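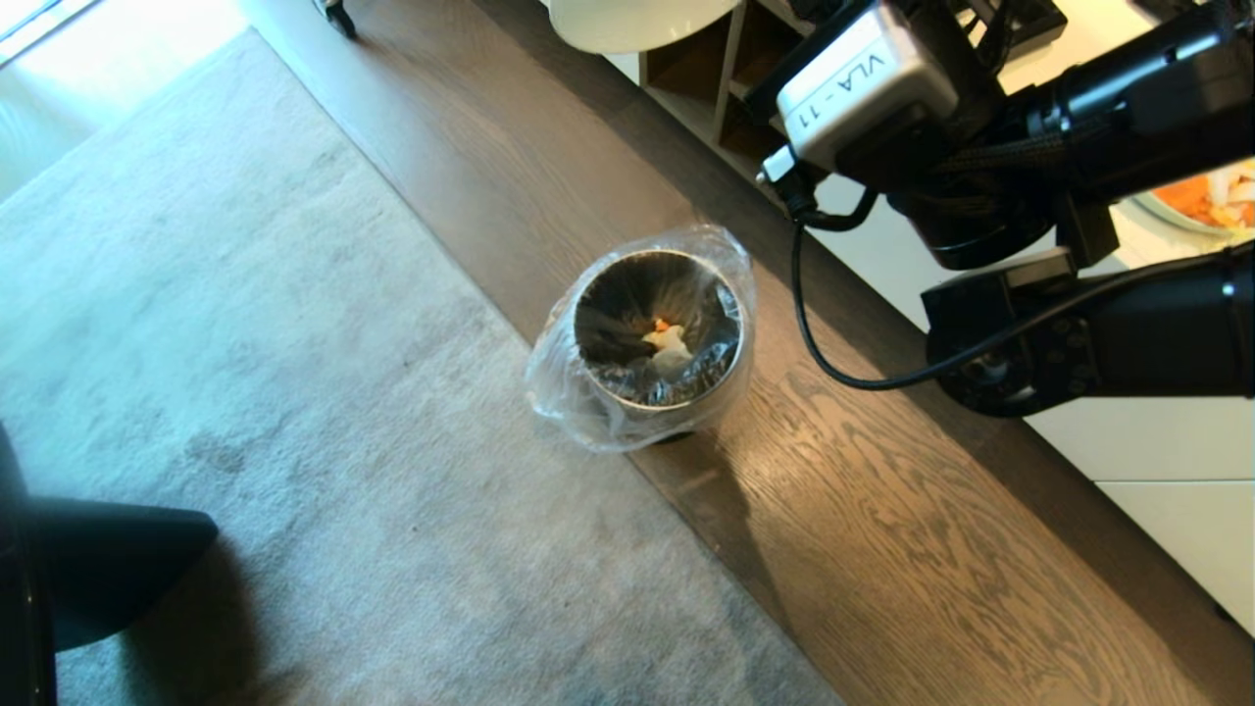
Vagas > Mar e costa > Conservação

Técnico(a) de manutenção de sinalização marítima — posto de Jarngate

A Vomine procura uma pessoa para a equipa que conserva os faróis, farolins e boias do troço costeiro entre Jarngate e Miah. O contrato é de 6 meses, renovável, com entrada em funções após a visita médica.

O trabalho

O titular faz a ronda das luzes fixas, substitui baterias e painéis, limpa lentes e regista as avarias no livro do posto. As boias são içadas uma vez por ano, em May (maio), a bordo da lancha Pluteo. Há serviço de prevenção noturna uma semana em cada 4. As estadias no farol exterior duram vários dias e dependem do estado do mar — quem se candidata deve contar com atrasos no regresso.

Requisitos

Formação em eletricidade ou eletromecânica
Carta de marinheiro ou equivalente
Aptidão para trabalho em altura
Português falado e escrito

Dá-se preferência a quem já tenha trabalhado em portos ou em embarcações de apoio. O conhecimento de óticas antigas é útil, mas não obrigatório.

Condições

Vencimento segundo a tabela da empresa, acrescido de 800 euros por campanha de boias. Alojamento no posto durante as rondas, com cozinha partilhada. A roupa de mar é fornecida.

Candidaturas

Enviar currículo e cópia dos certificados até 16/09/2026, por correio ou no balcão de Jarngate. As entrevistas duram 15 minutos e são seguidas de uma prova prática na oficina.

Este sítio utiliza cookies. Aceitar | Preferências

Vagas recentes
Mestre de lancha — Miah
Ajudante de oficina — Jarngate
Operador(a) de rádio costeira, turno da noite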